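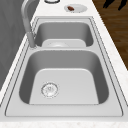
One reader wrote to ask whether a simulated kitchen is enough for an open day, or if visitors feel cheated when there is no real robot to touch. Some do feel it for the first few minutes. Then they start to give instructions to the screen, and after that you have the opposite problem, which is to make them go home.

This page explains how we run the sink demonstration at Plirkstead. We have done it 14 times now, mostly for school groups and for parents. You need one computer that can run the simulator, one large screen and a second small screen for the operator.

Before the visitors come

1. Start the computer one hour early. Our simulator is Zallavine, and the first loading of the kitchen is slow. If you use another program, the steps are almost the same.

2. Load the kitchen and reset it two times. The second reset shows you if the objects return to their start positions. If one of them falls through the counter, load the kitchen again from the beginning.

3. Choose the camera views. I keep one view along the length of the sink and one straight from the front. More than two views on a large screen make people tired.

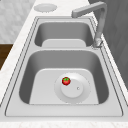 4. Write the instructions for the robot on paper cards, one sentence on each card. Short sentences work best: "Put the tomato in the sink." Leave some cards empty, so visitors can write their own.

5. Turn off the messages of the operating system. We forgot this in March and the whole room could read my email.

During the demonstration

Let a visitor pick a card and read it loudly. The operator types it exactly as it is written. Please do not correct the sentence, even if you see that it will confuse the robot. A misunderstood instruction is a very good start for a conversation about language.

Run each task three times with a different start position. Between the runs, ask the group what they expect. Children usually answer at once, and adults need a small pause.

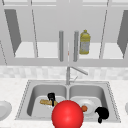
Annatjie Baloyi

When the simple cards go well, change to the full kitchen. Food, dishes and tools can share the sink there, and the objects lie close together or on top of each other. Ask the group which object they would take out first. With bread and a plate in the same sink, people often disagree about it.

Do not promise success. Over the last year we recorded 581 runs in front of visitors and the robot finished 82 percent of them, but almost all of these were single object tasks. I say this number at the beginning and write it on the board.

If the program stops

Save the log first, then restart. While it loads, show saved runs from the folder. We keep about 3,751 of them, and I have marked the nice ones with a star in the file name.

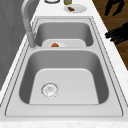
Annatjie Baloyi
Demonstration Lead, Plirkstead

Two additions after the visit of the Cendia group. First, when your kitchen has more than one plate, the card must say which plate. "Move the plate" caused a long discussion between two visitors, and the operator did not know whom to obey. Second, put the chairs in a half circle and leave a way to the keyboard. Mellor, our newest operator, had to climb over bags each time somebody asked for a reset.

The cards are ready to print in large letters. Cut them before the open day and keep one spare set near the operator.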